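The old phone I can't give up

I own a newer phone, and it lives in a drawer. The white one with the round home button still comes everywhere with me, clear case and all.

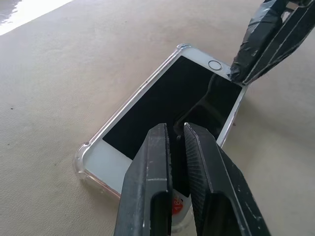
Maureen Tapley told me I should swap the case every spring, as the corners take all the knocks. I never have — I did buy a Nekis one for 3 quid in July, mind you, and it didn't fit! So the old case stays on, and I give it a rinse when I remember.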